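How to Close a Big Box So It Stays Closed

Filed under: Packing and Moving
By Thảo Quách

I have read a lot of advice on taping boxes and I believe maybe half of it. People swear by water-activated tape, by wrapping the whole thing like a mummy, by writing FRAGILE in red on all six sides. I have never seen any proof that the last one changes how a box gets handled. What follows is the plain method I use, with the parts I doubt marked as such.

You need a box, a roll of packing tape, scissors and a table. A bed will not do. It sags, the box twists, and the flaps never line up.

1. Check the box first. Press a thumb into each corner. If the cardboard feels soft, use it for recycling and get another. Tape does nothing for tired cardboard, whatever the label on the roll says.

2. Tape the bottom before you put anything in. Run one strip along the seam and carry it a hand's width up each side. Then do a second strip on top of the first. Interlocking the bottom flaps without tape is a trick I gave up on after a set of mixing bowls went through the floor of one.

3. Heavy things low, light things high. Fill the gaps until nothing shifts when you nudge the box. The clear crinkly plastic that came around something else works fine, and you have probably got a pile of it already.

4. Fold the short flaps in, then the long ones. If the long flaps spring up, the box is too full. Take something out. Leaning on it while a friend tapes is how you get a lid that lifts at 7 in the morning with the van outside.

5. Start the tape on one end panel, pull it over the edge, and lay it down the seam with your palm following behind. Go slowly.
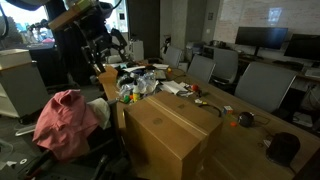

Taped along the seam, at the near end of the table.

One strip on top is enough for a box going across town. For anything going by mail I add a strip across each end of the seam, so the top looks like a capital H. Tài Đặng, who has moved more often than I have, says the H is a waste of tape. His boxes do arrive, so make of that what you will.

6. Rub the tape down hard, edges especially. I use the back of a spoon.

7. Write what is inside on a side panel. The top is useless as soon as another box sits on it.

A word on tape. I bought the Hedegaard rolls, 60 yards each, and then a roll of the Wistix "extra hold" at nearly double the price. On a clean, dry box I could not tell them apart. On a dusty one both peeled, so wipe the cardboard first and save your money.

Boxes going into storage are another matter, and I don't trust any tape through a summer in a hot garage. Check those seams in January when you go in for something else, and tape over any that have lifted.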